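3.2 Fruit, and where people decide it lives

Household storage research has a great deal to say about closets and almost nothing about fruit. This is odd, given that fruit is the one category of household object that gets worse while you think about where to put it. Respondents in our February survey (n = 705) could tell us which drawer held the batteries. Asked where the pears went, they wrote "out."

"Out" covers a lot of ground. In the free-text answers it meant a bowl, a windowsill, the top of the microwave and, for one household, a banister. Okeke coded these by hand and has asked that her time be acknowledged, which we do now. Almost 400 respondents described a single shared container. The rest spread their fruit over whatever flat surfaces were not already holding mail, and most of them called this arrangement temporary.

Open cubbies deserve attention because they push a person toward a decision. A bowl accepts anything and piles it up. A cubby has walls, and an item set down inside it starts to look assigned. Lawal and Ambrosio call this the "pigeonhole effect" in their notes. Đorđević objected to the name on the grounds that it was already taken by at least two other fields, and was outvoted.

We therefore looked at fruit in a white unit of open compartments, of the sort sold for shoes, toys and good intentions. Two features interested us. The first was spacing: whether each piece gets a compartment to itself even when a single compartment could plainly hold the lot. The second was posture. An apple has a fairly clear idea of which way is up. A pear has a shape that promises to stand and a strong preference for lying down, and a narrow shelf does little to change its mind.

Figure 4 shows both. The pear has its own compartment and lies on its side with the neck to the left, and its neighbors keep to their own compartments too.
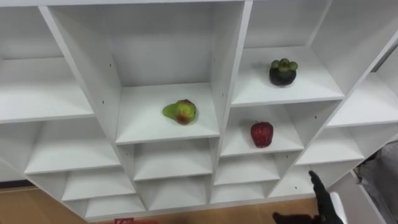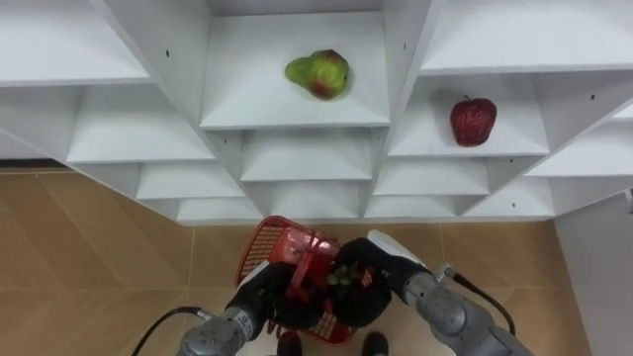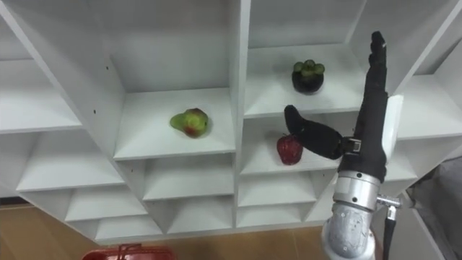
Figure 4. Fruit in open cubbies. First view: pear, mangosteen and, one row below the mangosteen, a strawberry. Second view: pear and apple on the shelves, green grapes in a red basket. Third view: pear, mangosteen and, below the mangosteen, an apple.

3.3 Limits of the cubby

A compartment is a generous address for a strawberry. Volume per item was the most common complaint among the 5 pilot readers of this section, and Hjaltadóttir made it twice. We do not claim that open cubbies save space. Our interest is in whether fruit that can be seen gets eaten, and the survey did not ask about that, an omission we regret and have since corrected in the Mindine questionnaire.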